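Lists > Workroom and Collections > Messages > Thread

Home Threads Search Subscribe Previous Next

Subject: Re: Surface for the sorting of small dark items
From: Annatjie Mathebula
To: Workroom and Collections list
Dec 7, 2021

Dear colleagues,

I am replying to the inquiry from Nikau Kingi, which I quote in full for members who joined the list after it was sent.

> Dear all,
>
> The Pryor Room is preparing to rehouse the Itia seed
> and fragment series, which comprises 1035 packets.
> Many of the pieces are dark and very thin. At present
> we open the packets on gray blotting board, and staff
> report that they lose sight of the smaller slivers.
> May I ask what other members use as a work surface,
> and whether a covering is advised for the tips of
> handling tools?
>
> With thanks,
> Nikau Kingi

The Tomow workroom changed from gray board to a plain white surface in February. The reason was the one Nikau gives. Dark material is far easier to find on white, and the person working does not need to lean over the table to look for it. We ask that the surface be kept clear of paper, pencils and packets while a packet is open. 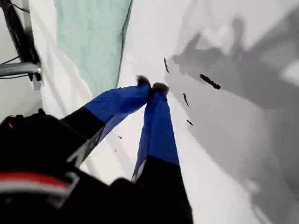
Packets are opened one at a time, and the contents are returned before the next is brought to the table. We work in batches of 30 and stop for a check of the labels at the end of each. Staff who prefer a larger batch may go up to 100, with the agreement of the section head.

On the second question, our guidance is that hard tips should be covered. Small dark fuzzy pads at the ends have been satisfactory for light pieces, provided that they are looked over before each batch. Fibers that come away from a dark pad may be mistaken for fragments, and we would welcome advice from any member who has used a pale material instead. Blue tape is acceptable higher up, where it does not meet the object. It should be replaced when it becomes heavily creased.

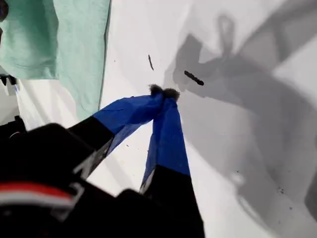

Tips closed, with two small dark marks on the white surface above them.

Any mark seen on the surface should be treated as part of the packet until it has been examined. Please do not brush it aside. If it cannot be matched to the packet, it is placed in a separate folded paper, dated, and filed behind the packet in question.

The Kanosis handling notes, which several members have requested, are being revised and will be sent to this list when the new text has been approved. The present version may still be used for any series under 1000 packets. For the Itia series I would recommend waiting for the revision.

Members with experience of textured white surfaces are asked to reply to the list and not to me directly, so that the answers are kept with the thread.

Yours sincerely,

Annatjie Mathebula
Tomow workroom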